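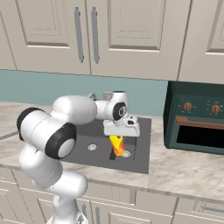 Ticket 2611
Subject: Shared calendar entries displayed one hour late for Skurness office
Product: Trustevel Scheduling, web and desktop
Reported by: Skurness office, front desk
Assigned to: Bouchra Lamrani, Application Support
Priority: Medium
Status: Resolved, monitoring

Summary of report
Staff at the Skurness office state that appointments created by the Soliman office appear one hour later than intended. Appointments created locally are displayed correctly. The problem was first noticed on Monday, when two client calls were missed. The desktop application and the web version show the same result.

Initial checks
The time zone on the affected workstations was confirmed as correct. The reporting user signed out, cleared the browser cache and signed in again. No change was observed. A test appointment was created from the Soliman office for 9:00 a.m. and was displayed in Skurness as 10:00 a.m. The exported calendar file for the same appointment contained the correct start time but an outdated time zone label.

Request to customer
Please confirm whether any recurring appointments were imported from the previous system, Jetley, and provide the name of the account used for the import. Please do not edit or delete the affected entries until the review is complete.

Customer response
The customer confirmed that all recurring appointments were imported from Jetley in February under a shared administrator account. That account remains the owner of the Soliman calendar.

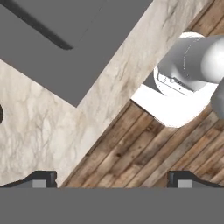 Findings
The shared administrator account retained a regional setting carried over from the import. New entries on any calendar owned by that account were saved with the old label, regardless of who created them. The server log contains 28 recurring series with this label. Of these, 27 could be corrected with the standard repair tool. The remaining series has a damaged end date and must be entered again by its owner.

Action taken
1. Regional setting on the administrator account corrected.
2. Repair tool run on the Soliman calendar. Server returned code 200 and no errors were recorded.
3. Test appointment repeated. Start time displayed correctly at both offices.

Outstanding
The Soliman office is asked to re-enter the damaged series and to reply to this ticket when the work is done. Invitations already sent to outside recipients are not updated by the repair tool and should be reissued where necessary.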